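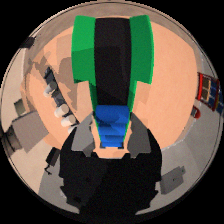 Does it matter if a car in a movie makes the wrong engine sound?

It matters more than most studios seem to think, and fixing it would cost them very little.

Home | Reviews | Opinion | Cars on Screen | Archive

437 shares | 200 comments

I watched Tonirus last October at the old two-screen theater in Dretmont. I liked it. The story moves along, the lead is good, and the big chase through the freight yard was clearly done with real cars and real drivers. Then the Dalen coupe pulled up outside the hotel with a six-cylinder engine under its hood, and out of the speakers came a V8.

I know what a Dalen six sounds like. I owned one for nine years. It has a flat, dry note at low revs and gets a little raspy near the top. The car in the movie burbled like a fishing boat. For the next ten minutes I was thinking about the sound department and missed part of a conversation I later had to ask my wife about.

People will say I'm being picky. Most of the audience can't tell a six from an eight and doesn't care to. I accept that. Most of the audience also can't tell whether an actor is holding a violin bow properly, or whether the uniform buttons are right for the year, and productions pay people to get those things right anyway. They do it out of respect for the ones who know, and the rest of the audience gets a better movie without having to think about it. Cars are treated differently. A studio will track down a rare coupe in the right color, ship it across an ocean, insure it for a fortune, and then lay a library recording over it that has been used on pickup trucks.

I understand how it happens. Sound recorded on set is mostly there for the dialogue, and a running engine gets in the way of that. The car often isn't running at all in the close shots, or it's being towed on a trailer. So the engine gets added later by somebody working against a deadline with a folder of files, who may never have been told what's under the hood. They pick what sounds strong. I don't blame that person. I blame a schedule that gives the car to one department and the noise to another and never puts them in the same room.

The fix is an afternoon of work. Before the car goes back to its owner, park it somewhere quiet and record it. Cold start, idle, a slow pull through the gears, a hard pull, coming off the throttle, shutting down. Put one microphone near the intake, one near the tailpipe, and one in the cabin. An owner who has agreed to let a stuntman near the car is not going to object to a few more laps of a parking lot.

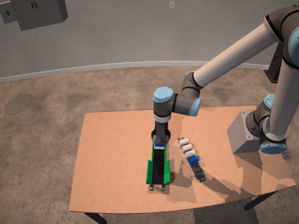

Computer rendering of a robot arm above a wooden-topped table.

Gear changes are a separate complaint. In Tonirus the hero shifts up seven times on one stretch of road, and the coupe has five gears. I went back and checked this when the movie came to Cliltura, so I'm not relying on memory. He also shifts up going into a corner, which would have left him with no pull on the way out. Tires squeal on gravel in the same scene. None of it is hard to get right, and the driver who did the stunt must have winced when he saw the finished cut.

There is a better argument against me than "nobody notices," and I should deal with it. It says that movie sound has never been realistic. Punches don't sound like that. Doors in spaceships don't sound like anything. Sound tells us how to feel, and a villain's sedan needs a low growl even if the real one hums like a refrigerator. I think there's something in this. If a director wants the sedan to growl and has thought about it, fine. What bothers me is that the choice usually wasn't made by anyone. It was a default. And the default is nearly always the same big lazy V8, so a small sports car, a delivery van and a luxury sedan all end up with one voice. If sound is supposed to give a car character, that does the opposite.

Older movies weren't always better, to be fair. Plenty of chases from decades ago reuse the same tire screech so often you can hum along with it. But some of them left the actual exhaust on the soundtrack, rough edges and all, wind noise included, and those are the ones people still put on to hear as much as to watch. I have a friend who can't stand one such movie and will sit through it for the four minutes in the tunnel.

Electric cars are going to make things worse before they get better. I've already heard one leave a driveway on screen with a little engine rumble underneath, as though somebody got nervous about the silence. A quiet car can be very tense if you let it be quiet. You hear the tires on the road and the people breathing. In a thriller that ought to be a gift.

The last time I wrote about this, in a short piece on gear changes, it was read by 1785 people, and a good part of the mail came from readers who wanted to tell me about a motorcycle or a propeller plane that had annoyed them in the same way. One had kept a list going since 2000. So there are more of us than the studios assume, and we buy tickets, and we'd like the six to sound like a six.

I'd still recommend Tonirus. The freight yard chase is worth the price, and the trains sound right.

Share | Print | Back to Opinion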